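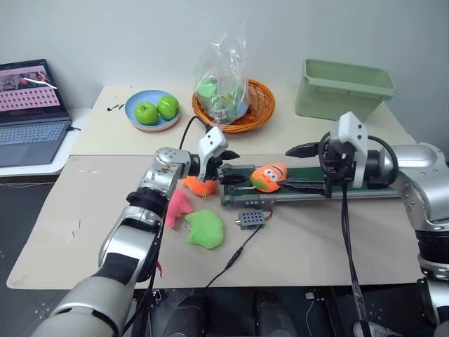 Apr 20, 2021

I have been trying to cancel my membership at the Mistdale pool since we moved to Clarkham, a distance of 80 miles, much of it behind a gravel truck. I mention the distance because the pool keeps telling me I can cancel any time by stopping at the front desk.

Joining took one screen. I typed in my name, gave them a card number, and a little cartoon seal clapped for me. Leaving requires a form, and the form is at the desk, in a drawer I have come to picture in some detail. I asked if the form could be emailed. It could not, as it's the kind with the pink copy underneath. I asked if I could write a letter instead. The woman on the phone was very nice about it and said I was welcome to write a letter, in the tone you'd use with a child who wants to mail something to the moon.

I wrote the letter anyway. It was a pretty good letter. It cited section 4 of the membership agreement, which I had read start to finish over a bowl of cereal and which says "written notice," with no mention of pink paper anywhere. Two weeks later I got an envelope back. Inside was a coupon for a free guest pass.

Meanwhile the dues go out every month, 50 dollars, on the same day as the water bill. I have now paid for a lot of swimming. I did go quite a bit the first winter, to be fair to me. I had the good goggles and everything. Then they changed the lap hours to the middle of the morning, and I became what the newsletter calls a "supporting member."

The thing is, I used to be on the other side of this. My first real job was answering phones for a magazine service in Drorkport, and we had a binder for cancellations. Page one was sympathy. Page two was three free months. If the person was still there on page three, you asked what they liked to read, and plenty of them would tell you, at length, and end up with a second magazine about boats. I was good at it. I once got a plaque — it was really more of a certificate in a plastic sleeve — and I'm fairly sure it's in a box in the garage. So I can't claim to be shocked.

I called again last week and got a recording that said I was a valued guest. Then music, steel drums mostly. Then a man, who looked me up and told me my account number ended in 1,383 (he said the comma, somehow) and that he could freeze me. Freezing means you don't swim and you pay a smaller amount. I said I was already not swimming. He said yes, but this would be official.

I took the freeze. It runs out in May, and then I thaw automatically unless I come in and fill out a form. My sister-in-law's wedding shower is out that way, so I may stop by the desk on the way home. I still have the guest pass, if anyone in Mistdale wants it.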